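4.3 Greifversuche mit hohen, schmalen Gegenständen in der Simulation

Dieser Abschnitt setzt voraus, dass der Arbeitsplatz nach Abschnitt 4.1 eingerichtet und das Profil „Drendero“ geladen ist. Er gilt für die Simulationsumgebung Kultuvau. Für Versuche an der Hardware gilt Kapitel 7.

Stäbe, Säulen, Besenstiele und Lampenfüße gehören im Haushalt zu den schwierigen Gegenständen. Der Schwerpunkt liegt meist weit über dem Griffpunkt, und schon ein kleiner Winkelfehler der Finger lässt das obere Ende auswandern. Ob eine Maschine Aufräumarbeiten übernehmen kann, lässt sich an solchen Teilen besser beurteilen als an Würfeln oder Bechern.

1. Im Menü „Szene“ die Objektklasse „hoch/schmal“ wählen.
2. Handmodell laden. Die Fingerreihenfolge muss mit der Konfigurationsdatei übereinstimmen.
3. Bildrate der Handkamera auf 60 Bilder pro Sekunde stellen.
4. Griffhöhe auf das untere Drittel des Gegenstands setzen.
5. Kontaktprüfung einschalten und die Finger in Schleichfahrt schließen.

Der Griff wird zunächst im Kamerafenster geprüft. Danach folgt der Abgleich mit den Kontaktwerten in der rechten Spalte.
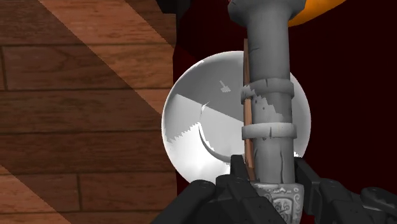
Weichen Kamerafenster und Kontaktwerte voneinander ab, gelten die Kontaktwerte. Verzierte oder profilierte Fußstücke haben in der Kollisionsgeometrie oft eine einfachere Form als in der Darstellung. Ein Finger kann dann anliegend aussehen, ohne dass eine Kraft übertragen wird.

6. Haltezeit auf 3 Sekunden setzen und „Halten“ auslösen.
7. Neigung am Ende der Haltezeit ablesen und mit „Übernehmen“ ins Protokoll schreiben.
8. Serie mit 1000 Durchläufen starten. Die Startlage wird automatisch variiert.

Hinweis: Spiegelnde und transparente Körper im Hintergrund stören die Tiefenschätzung. Für die erste Serie die Option „Hintergrund neutral“ verwenden, für die zweite abschalten. Beide Serien getrennt speichern.

Achtung: Griffparameter aus der Simulation nicht ungeprüft auf die Hand Gremov übertragen. Reibwerte und Fingernachgiebigkeit sind dort neu zu bestimmen – siehe Fehlercode 19 im Anhang.

Zur Auswertung: Eine hohe Erfolgsquote belegt nur, dass der Griff unter den eingestellten Bedingungen hält. Das Wegstellen, Umgreifen und Ablegen in einem engen Schrank ist damit nicht abgedeckt. Nach dem derzeitigen Stand eignet sich das Profil für beaufsichtigte Einzelgriffe. Für unbeaufsichtigte Hausarbeit ist es nicht freigegeben.

Die Protokolle liegen nach Ende der Serie im Ordner „Kordestani/export“. Vor einer neuen Serie den Ordner leeren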